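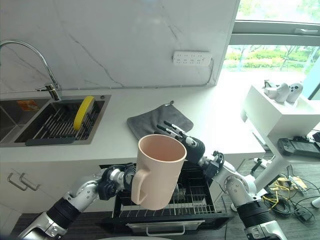 Rania Salem

Does anyone know a good way to get tea stains off a matte mug? Mine is a big peach-pink one and I don't want shiny patches on it. The inside cleans up fine with a normal sponge. It's the outside, down near the rounded base and under the handle, where drips dry on and leave a brown line. I have tried dish soap and a long soak. I don't have a dishwasher. I wash up by hand in a double sink, with a rack sitting in the right side, and the mug goes on a folded-out cloth because it's too wide for the rack.

Second thing, if anyone has an opinion. We have just had an island put in and the second double sink is in that one. It's open underneath, so the trap and the hoses are all on show.
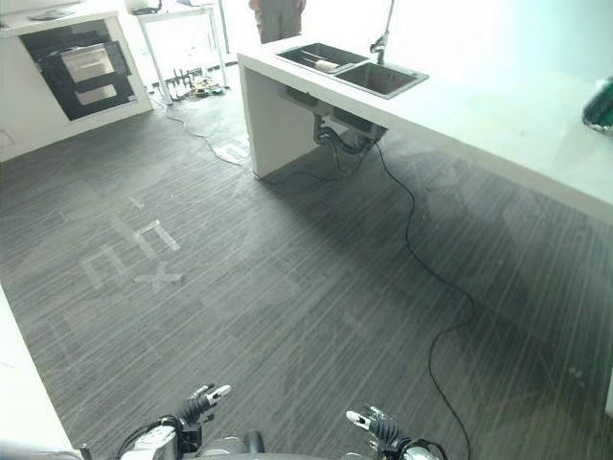 I was going to put a cabinet under there, but now I wonder if I should leave it open so I can get at the pipes. The cleaning stuff has to live somewhere though, and there's a toddler in the house.

Meriem Kabbaj

Baking soda. Make a paste with a little water, put it on with your finger, leave it for 12 minutes and wipe it off with a soft damp cloth. Go lightly – matte glaze marks if you scrub it, and the green side of a sponge is what makes the shiny patches. Stains near the base may need doing twice. Try it on the bottom of the mug first.

I wouldn't use bleach on it. I did that to a Stomley bowl and the color went chalky.

For the sink, leave it open until you know nothing drips. Dry paper towel on the floor under the trap overnight, then look at it in the morning. Keep the cleaners in a high cupboard whatever you decide.

Cadi Voyle

vinegar works for me, never measured it

Sanaa Sqalli

Vinegar is for limescale. It won't do much for tea.

On the cabinet, you can have both. We put a panel on magnets in front of ours and it lifts off when I need to reach the trap. The panel was cut to size at Vastico and took almost 100 minutes to fit, mostly because the floor isn't level. Add a child lock if you store anything behind it. Measure from the floor at both ends before you order.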